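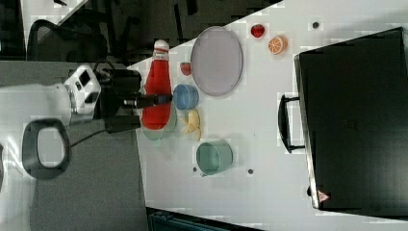 **Celina Czarnecka**
Operator Lead, Collance
Jan 27, 2022

# Wanted: patient people to move groceries short distances

Collance is looking for part-time operators to steer a robot arm through small household chores and record every attempt. You will sit in a chair, hold a controller, and put a banana on a plate. Then you will put it somewhere else. We pay for this.

The recordings go into a training set we call Etlow. A learning system studies them and tries to work out how a person would pick up a cup that has tipped over, or get hold of a ketchup bottle that is lying down with a plate in the way. At the moment it does this about as well as I ski. It needs more examples, from more people, with more kinds of bad judgment than our small team can supply.

We have 708 usable episodes. We want 2344 by the end of June. Teodor Grabowska made the chart that connects those two numbers, and he is the only one who finds it relaxing.

## What a shift involves

- You get a prompt, such as "move the strawberry to the purple plate" or "pick up the ketchup."
- You drive the arm and do it, at a normal pace, in whatever way makes sense to you.
- You mark the episode as done, failed, or odd. Failed episodes are kept. Please don't hide them from us, we have feelings but they are robust.
- You rearrange the table and go again. Messy is good. If your fruit is in a neat row, Lucyna Sikora will come over and un-neaten it.
- Watch the wrist view when you close the fingers. Low on the bottle is a fair place to grab it, and a grip that covers part of the label is fine too. The system will have to cope with half a brand name sooner or later.
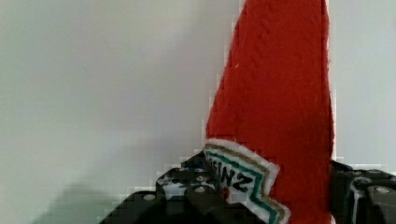 ## Who we're after

No engineering background needed. The best operator we've had so far, Kwok-wai Kong, came to us from piano tuning and still treats the controller like something that might go flat.

You should be able to sit still for a two-hour block, follow a written prompt as written, and type a short note when something strange happens. Left-handed people are especially welcome - our current data leans right. Game experience helps a little, although it tends to make people fast, and fast is not what we're short of.

## Terms

Blocks are two hours, with a proper break in the middle. Four blocks a week is the minimum, eight is the most we'll let you do. Training is paid at the full rate and takes one block.

## To apply

Write to Dorota Jabłońska at the front desk, Room 306. Tell her which blocks you can work and describe, in five sentences or fewer, how you pick up a mug. There are 97 answers on file already and no two of them agree, so don't worry about getting it right.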